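# Storing and Repairing Tabletop Game Pieces

Notes on keeping a fantasy campaign's kit usable between sessions.

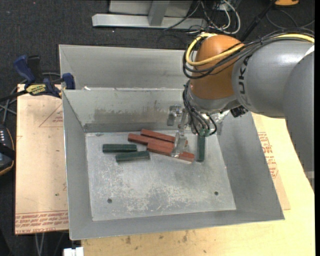
*2 min read*

**Miniatures.** Store painted figures upright. Glue a thin steel washer under each base and line the box with magnetic sheet. Foam trays work for single-piece figures but bend spears and staffs. Resin softens in a hot car; a bent blade goes back to shape after a short dip in hot tap water, then cold.

**Chipped paint.** Sand the edge of the chip with 400 grit, wet, then wipe and let dry. Prime the bare spot by brush. Two thin coats of color cover better than one thick coat. Finish with matte varnish. For a scuffed resin base, go from 400 up to 2000 grit before varnishing.

**Dice.** Wash in lukewarm water with a drop of dish soap. No alcohol on acrylic, as it can craze the surface. To refill worn numbers, brush thinned acrylic paint over the face, wait 2 minutes, and wipe flat with a damp paper towel.

**Maps.** Roll vinyl mats with the printed side out. Wet-erase ink left for weeks will stain, red worst of all. Test any cleaner on a corner first. Paper maps keep flat between two sheets of mat board under a few rulebooks.

**Character sheets.** Print on heavier stock if the printer takes it. Hit points get erased the most, so put a strip of matte tape over that box and write on the tape in soft pencil. Replace the strip when it goes gray.

**Rulebooks.** A loose page goes back in with a narrow line of PVA along the inner edge. Put wax paper on both sides, close the book, and weight it overnight.

**Labels.** Label the short end of each box, by campaign first and contents second. Dorin Matei's system of labeling by monster type was dropped after one season.

Last revised in November. Corrections to Florin Stanciu.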